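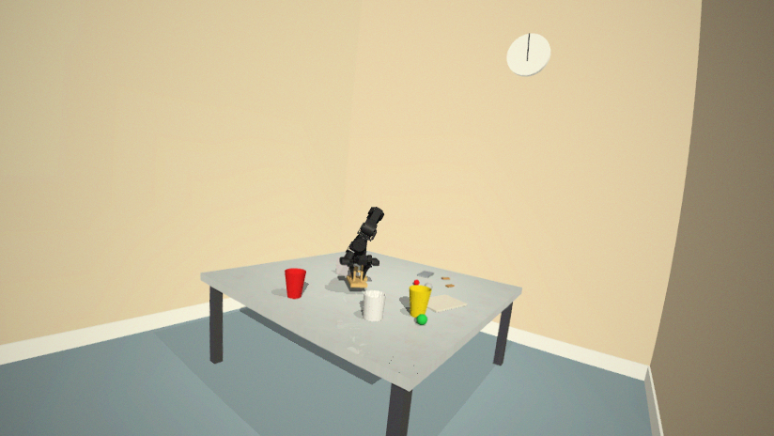 Jolien De Graaf replied that the filler should be left alone until the damp reading is known, and asked which primer had gone on. The full question is below.

Hairline crack in internal corner keeps coming back

Asked 1/25/19

I have a crack where two plastered walls meet. It runs from the ceiling to 40 cm above the skirting. I filled it in May with Litico fine filler, sanded, primed and gave it two coats of Brenell matt. It has reopened along the same line. The house is 16 years old, stud partition on one side, blockwork on the other. Do I rake it out again or use tape?

Answer 1 (accepted, 51 votes)

Stud and block move at different rates, so a rigid filler will fail at that joint. Rake out to 3 mm, vacuum, then run a bead of flexible acrylic caulk (Gisero or similar) and tool it once with a damp finger. Leave it overnight before painting — matt emulsion crazes over fresh caulk. Paper tape works too but needs a skim either side.

Answer 2

Same as above. I used Leemans caulk. Fine so far.

Answer 3

Could be subsidence. Get a surveyor.

Comment on answer 3: a hairline in one corner of a partition, no stepped cracking, doors not binding? Unlikely. Pencil a mark across it and check in spring.

Viewed 2,864 times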